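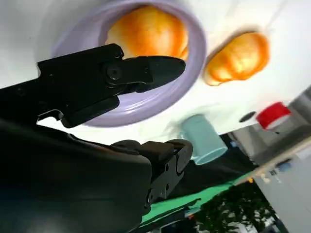
Vista desde la muñeca, con el cuenco lila entre los dedos

La mano derecha aprieta de más tras cambiar un dedo

Hola a todos. Tenemos en el taller una célula con dos manos Jendurley y, desde que le cambié un dedo a la derecha, cierra más de la cuenta. ¿Recalibro todo o solo ese dedo?

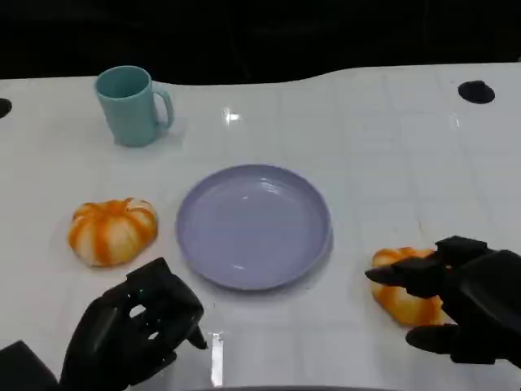 La mesa con el plato y las dos calabacitas

Gracias de antemano, y perdonad el rollo.
Cikel

Hülya Şimşekoğlu
¡Hola, Cikel! Tranquilidad, que eso tiene arreglo. Abre la mano del todo, pon a cero solo el dedo nuevo y deja el límite de fuerza en 40.

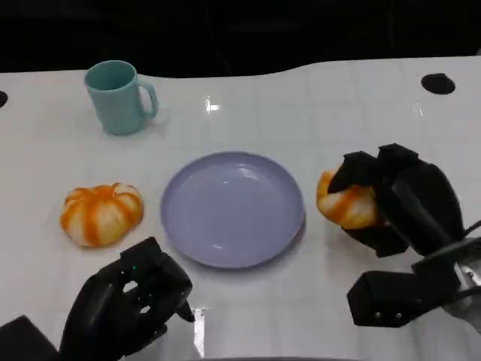 Después repite el cierre despacito, con un objeto ligero, y ve subiendo de poco en poco. En la mía el cero quedó en 811, pero no lo copies, que cada mano es un mundo. Repasa también el tornillo de la articulación. 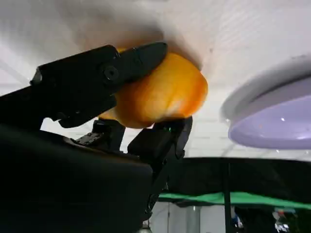

Con la fruta redonda yo bajo además la velocidad a 200, y tan contenta.

Lilport
A mí me pasó igual. Reinicié y listo.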